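Hovbridge Tiered Cardboard Organiser

Home / Desk and Counter / Organisers / Hovbridge

Small packets are a nuisance to store. Tea sachets, seed packets, sample sizes, spare fuses in their little envelopes — they slide about in drawers, they fall over in jars, and the one you want is always at the back. We've been stocking the Hovbridge since September and we're still finding new things to put in it.

It's brown corrugated board, and it stands up on its own with the compartments laid out in sloping rows, each row set higher than the one in front. Packets go in upright, so the printed fronts face you and you can read every one without picking it up. Lovely on a shop counter, and just as handy on a desk that has a laptop and its cable on it already (ours does, all day long).

It comes flat. Putting it together is a matter of folding along the creases and pushing the tabs home, and there's no glue or tape in the box as you don't need any. Fold the back panel first! If you start with the dividers you'll end up taking them out again, as half our office found out one Friday.

What it suits
Thin, fairly stiff packets stand best. Floppy ones can slump forward, so put two or three in the same slot and they'll hold each other up. Loose coins and screws will find their way into the corners and stay there, so keep those in a tin.

Details
Material: corrugated board, uncoated, brown inside and out
Compartment width: 65 mm
Weight empty: 400 g
Supplied: flat, with a folding sheet
Fixings: none needed
Made for Somedano by Mogensen

Care
Dust it with a dry brush. It's plain board, so it won't forgive a spilt coffee, and a damp windowsill will soften the bottom edge after a while. When it's past its best, flatten it and put it out with the cardboard.

Printing
The board takes a rubber stamp or a felt pen beautifully. We write on the front lip of each row in pencil first, then ink it once we've settled on the order, and it looks rather smart. Printed versions with your own artwork are available from 700 pieces. Ask for a plain sample before you order, as pale colours come out darker on brown board.

Stock
Plain organisers are sold singly or in flat packs. Orders above 4,000 go straight from the Hunix warehouse and need a little longer. Spare dividers are listed separately under Hovbridge Parts.

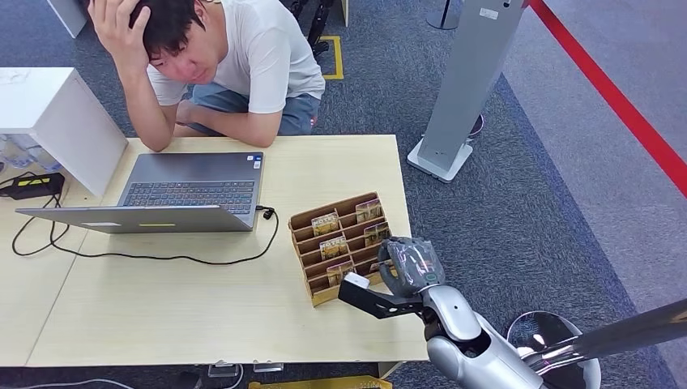

The Hovbridge on a wood-grain table, with five packets slotted in upright.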